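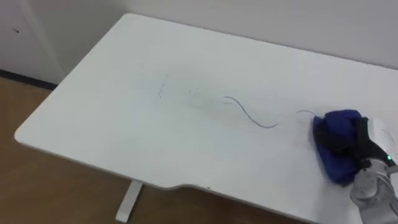 Bernadette Benavides wrote to us in May that she had never yet met a project delayed by the robot. In her experience the delay came from everything between the robot and the job: the part that decides what to look at, the part that decides where to push, and the part that is supposed to record what happened when the push went wrong. She asked whether we worked on any of those. We work on all of them, and her letter is a fair summary of the company.

# About Trullier

Trullier writes control, perception and planning software for robots that work with their hands in ordinary rooms. We do not build arms, hands or legs. Our customers and research partners bring the hardware, or choose it, and we supply the software that sits between the motors and the task.

We are a company of 30 people. Most of us are software engineers, with a smaller group responsible for test design and for the rooms in which testing is done. The company is privately held, and it is managed by its directors under the chairmanship of Siobhán Heffernan.

## What we work on

Our main subject is contact. Moving a hand through free space is well understood and there are many good tools for it. Keeping a hand against a surface while it moves is harder. The position of a table is never known exactly, cloth folds under the fingers in ways that are difficult to predict, and a small error in height becomes either a gap or a large force.

Surface wiping is therefore one of our standing tasks. Marks are drawn on a white desk in blue ink, and a robot holding a cloth is asked to remove them. The task is plain enough to be described in a sentence to a visitor, and it calls on nearly every part of our software. The perception system must tell ink from shadow, and a fresh line from the grey residue left by an earlier pass. The planner must choose an order of strokes that the arm can reach without moving the body more than necessary. The controller must hold a steady pressure over the whole stroke, including near the edges of the desk, where there is less room for error.

Folded and crumpled cloth is a subject in its own right. A cloth has no fixed shape to match against a model, and when it is folded it may hide other objects or be hidden by them. We treat the recognition of soft items, and of small things partly covered by soft items, as a long-term line of work and fund it accordingly. 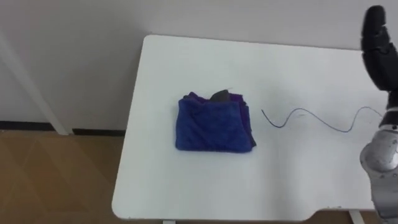

*Photograph: Trullier. Reproduction permitted with acknowledgement.*

## Our software

The company maintains 3 products. They may be licensed together or separately.

**Homden** is our contact controller. It accepts a desired path and a desired force, and it resolves the conflict between them many times a second. Where the path would take the hand into the surface, Homden gives way along the direction of contact and keeps to the path in the others. It has a conservative default setting, which we ask new users to leave in place until they have watched the robot work for a full day. Homden also handles the moment of first touch, for which it uses a slow approach and a separate set of limits.

**Paju** covers perception and task planning. It builds a map of the work surface, marks the regions that need attention and those that must be avoided, and proposes a sequence of actions. The map carries a measure of confidence for every region. If confidence is low, Paju will ask for another look before it commits the hand, and the person supervising can see the reason for the request in everyday words. Thin, flexible items such as cables are treated as things to be avoided unless the task states otherwise.

**Sudham** is the recording and replay tool. It keeps camera views, joint positions, commands and operator notes on one timeline, so that a fault can be studied from the robot's own view and from a fixed view in the room. Sudham began as an internal script and was not intended for release. It became a product at the request of partners who had seen it in use on our own machines, and it still has a few habits that date from that time – the export menu, for instance, lists file types in the order in which we happened to need them.

All of these run on standard computers under Linux. Interfaces are published, and customers who already own a planner or a controller may keep it. Paju does not require Homden, and Sudham will record from any system that can supply time-stamped messages.

## How we test

Every release is run in simulation and then on a physical robot. We regard simulation as a filter for mistakes in the code. It is of limited use in judging how cloth behaves, and results from simulation are never quoted to customers as evidence of performance.

Our present release suite contains 908 recorded cases. Each case consists of a starting arrangement, a task, and a written statement of what would count as an acceptable result. The statement is written before the case is first run. Cases are retired when the test group agrees that they no longer tell us anything, and the reasons for retirement are kept.

Physical tests take place in a furnished room. The desk is an ordinary white desk, and the floor is wooden. Furniture and household fittings are part of the setting, and the software is expected to cope with them. The desk may be shifted between cases, within the limits set out in the test plan, and the robot is told only that there is a desk.

Each physical test is led by one engineer, whose decision to stop is final and does not need to be justified at the time. A note is written afterwards. We have found that notes written on the same day are of far greater value than those written later, and the test plan now allows time for them.
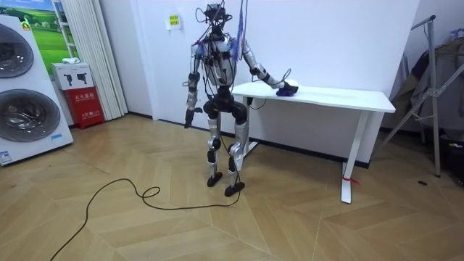

**Can your software be used on a robot that does not have legs?**

Most of our licences are for exactly that. Homden and Paju are concerned with the arm, the hand and the work surface, and they treat the rest of the machine as a base that may or may not be able to move. On a fixed arm the base is simply marked as fixed. On a humanoid, the same software sends requests to the balance controller supplied by the maker and waits for an answer before increasing force at the hand. We do not supply balance controllers.

## Whole-body work

Work on standing machines has become a larger share of our activity. When a humanoid presses on a desk, the desk presses back, and the effect is felt at the feet. A force that is suitable for cleaning may be unsuitable for standing, and the planner must know of both limits. Reach is also a different matter. An arm bolted to a bench has a region it can cover and a region it cannot, and that boundary may be drawn once. On a standing robot the boundary moves with the hips, the knees and the position of the feet.

The present version of Paju plans for the arm first and adjusts the body afterwards. This is adequate for desks and counters. It is less satisfactory for low surfaces, and a revised planner that considers arm and body together is in development. We will release it when it has passed the same cases as the version it replaces, and we do not publish a date.

The other question raised by whole-body work is what the second arm should do while the first is occupied. The simplest answer is to keep it at the side, clear of the furniture, and that is our default. There are tasks in which the second hand should steady, hold or carry something, and for these the planner has to reserve space for the object as well as for the hand,
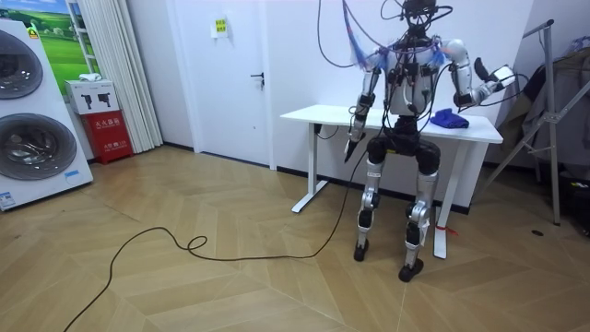 together with any cable attached to it. Reserved space is shown to the supervisor as part of the plan. It may be enlarged by hand but not reduced, and a plan that cannot be completed without reducing it is rejected. Some users find this strict. We have considered their views and have kept the rule.

## Working with partners

We take on a small number of joint projects each year. A project normally starts with a written description of the task and a visit to the place where it is to be done. We ask to see the surface, the lighting and the objects in question before we discuss terms, as these affect the work far more than the choice of robot does. Where a task is unsuitable for automation at present, we say so in writing and make no charge for the visit.

Data recorded during a project belongs to the partner. Trullier may ask for permission to add selected cases to its release suite, and permission may be refused without any effect on the project. To date, 19 partners have agreed to contribute cases. Their names are published only where they have asked for this.

Universities and schools may use Sudham free of charge for teaching and for unpaid research. Applications should come from a member of staff. Support for academic users is given by email only, and replies may be slower during a release period.

## Working here

Engineers at Trullier are expected to spend part of their time in the test room, whatever their field. A person who writes planning code should know what it is like to stand beside the robot with a hand on the stop button, and a person who runs tests should be able to read the plan that produced the movement. New members of staff spend their first weeks with the test group and write at least one case for the suite before they change any released code.

Vacancies are listed on the careers page. We also consider letters from people whose background is outside robotics, in particular from those with experience of textiles, cleaning or fine handwork.

## Contact

General enquiries, licence requests and proposals for joint work should be sent through the enquiry form, marked for the attention of the company office. Reports of faults in released software should be made through the support portal, with a Sudham recording attached where one exists. Safety matters are read by a director and should be marked as such in the subject line.

Page approved for publication Jan 20, 2022.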